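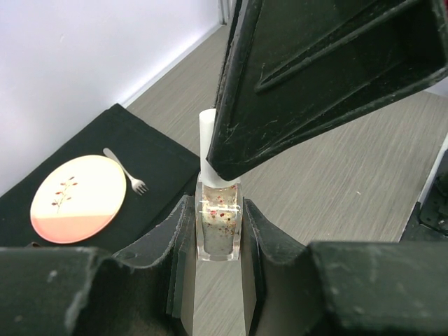

Glitter nail polish in the gripper, beside the place setting.

Wernetti two-arm teaching kit: review

Price as tested: £3,386 for the leader arms, pedal and software. Working arms and grippers are extra.

The Wernetti kit is for people who already own a pair of small robot arms and want to teach them tasks by doing the tasks themselves. You hold a pair of light leader arms, the working arms copy you, and the software records the joints and the cameras. There is also a hand-guiding mode, where you let the motors go slack and push the working arms through the job directly. I used both for most of February.

Setting up took me an afternoon. The clamps are good and the printed guide is short and mostly right, though it has the left and right ports swapped on page four. Calibration means folding each leader arm into a rest position and pressing the pedal. If you do it carelessly the working arm sits a few degrees off all day, and you only find out when you try to pick up something narrow.

Following is smooth. There is a small delay which I stopped noticing within the first hour. The leader grips have a spring trigger, and this is the part I like least. It has no force feedback, so squeezing a small glass bottle feels the same as squeezing nothing. You learn to watch the wrist camera and stop when both fingers are against the glass. The Radgate grips cost more but do push back a little, and for small hard objects I would pay the difference.

Hand guiding is fine for one arm and awkward for two. You need a hand on each wrist, and your own arms end up in the camera views. I gave up on it for anything except saving fixed positions.
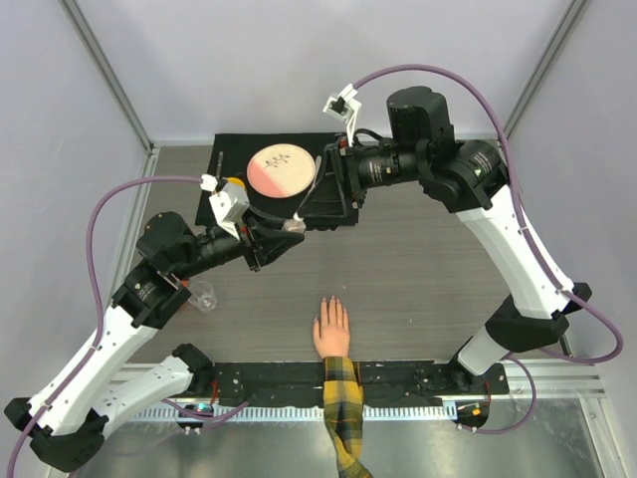
Cable length is the thing I would check before ordering. The leads supplied with the kit are short, and mine only reached after I moved the computer to the other end of the bench. Wherever the runs go, they have to allow for the full swing of the arm. The purple ones on our arms have a generous loop on each side, and I would not want them any tighter. With the grippers working as close together as they do near the plate, I'd also keep any thinner black lead tied back as far as it will go. The kit comes with six fabric ties. Buy more.

The software is plain and does what it should. The pedal starts and stops a recording, and a double press throws the last one away. Recordings stop at 60 seconds unless you change a setting that is hidden under Storage, of all places. I made 400 recordings without a crash. Opening the full list is slow, and Decha Mahawong, who has used the same kit for longer at Bumberg, tells me that past 2,000 it takes long enough to make tea. Sorting by folder helps.

Playback is useful. You can run a recording back on the real arms at half speed, which is a good way to find out whether you nudged the mat halfway through. Export goes to the usual formats. I had trouble with Surdu files, where the two wrist cameras came out in the wrong order, and support answered the next morning with a fix that worked.

Good: smooth following, solid clamps, pedal, quick support.
Less good: no feel in the grips, short leads, slow file list.

I am keeping mine - but if most of your work is with glass or anything else that will not give, try the Radgate grips first.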